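Home | Episodes | Characters | Places | Forum | Log in

Skanen (TV series)

Skanen is a drama series about a fishing town cut off from the mainland after a storm takes out its only bridge. It ran for 27 episodes over three seasons, and I've watched the whole thing more times than I'd like to admit, so I volunteered to write this entry (somebody had to replace the two-line stub!).

Plot

The first season follows the town through its first 50 days alone. Food gets short, the radio dies, and the harbor council starts deciding who eats. What I love is how slowly it goes. You get a whole episode on a broken generator and you're on the edge of your seat! By season two the council has split, and half the town moves up to the old Visent cannery, where the rules are kinder but the roof leaks and the food is worse.

The harbormaster is the heart of it for me. She starts out as the one person who writes everything down, every can and every blanket, and by episode 9 she's changing the numbers. The show never tells you when she made up her mind. I've gone back looking for the moment and I think it's the dinner with the Popescu family, when she takes the smaller plate and then can't stop looking at theirs. Plenty of fans put it earlier, at the ferry landing, and there's a long thread about that in the forum.

Season three

Okay, so this is the one people fight about. The story jumps ahead 17 months, the bridge is half rebuilt, and a supply boat called the Mava turns up with a crew that won't say where it came from. I thought the boat plot was great. I also think it eats up far too much time, and the cannery people barely get a goodbye. The final scene, with the ledger going into the water, has been read as guilt or as relief. I lean toward relief, but I go back and forth.

Episode list

Still working on this one. Seasons one and two should be up in September.

Comments

tidepool: It has to be the ferry landing. She counts the blankets twice!

marrow_k: Thanks for doing this, the old page was useless. Could you add the songs too?

tidepool: Seconding the songs.

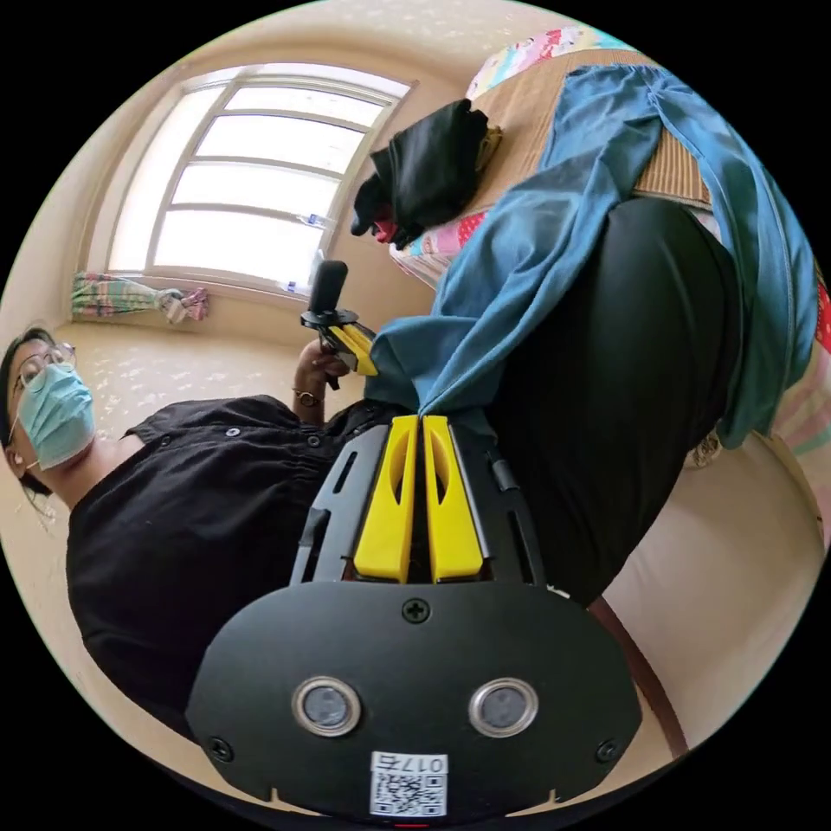

Songs are a good idea, and I'll start with the one from the cannery dance, if I can find out what it's called.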